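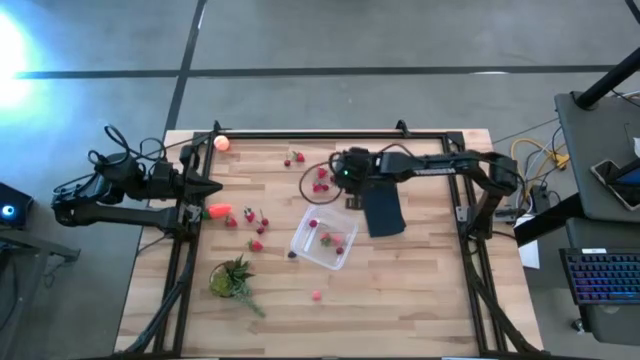

## 4. Sorting toy berries into the container

This section covers the berry sorting activity in the Taduvell play food set. Complete section 3 (unpacking and cleaning) first.

1. Clear a stretch of worktable at least 600 mm wide.
2. Set the clear plastic container near the center of the table, open side up. Any rotation is acceptable.
3. Lay the dark cloth flat beside the container. Smooth out folds by hand.
4. Place the berries on the bare wood, clear of the cloth. Leave a gap between pieces - stacked berries roll.

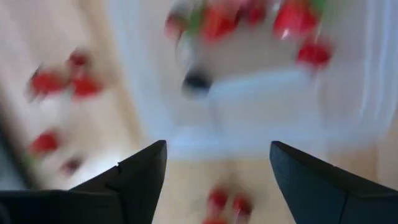

5. Pick up one berry at a time and lower it into the container. Do not drop berries from above the rim.
6. Continue until the table surface is clear, then return any stray pieces to the container.

**Note:** The container walls scatter light. If berries are hard to tell apart through the side, check from above.

**Caution:** Small parts. Keep away from children under three.

Wipe the berries with the cloth before storage. Do not use solvent - it lifts the color. Replacement berries are listed under part 989, replacement cloths under part 81.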